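Print | E-mail

Week 9 notes: Can a machine do your chores yet?
Despina Nikolovski, March 29, 2021 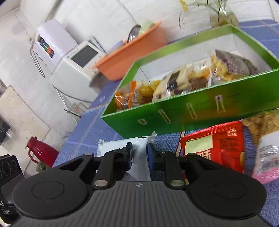 So, last time I promised you an answer, and it's a grumpy "sort of." Welding a car door? Sure, same spot all day long. Putting away snacks is harder -- every wrapper crinkles its own way, and bags slump when you pinch them. I tried it with my own hand shut to two fingers and needed almost 60 seconds for one bag of chips!

For next week, read the Zernora handout and bring 2 chores from home you think a gripper could handle (folding doesn't count, we did it in September).

Print | E-mail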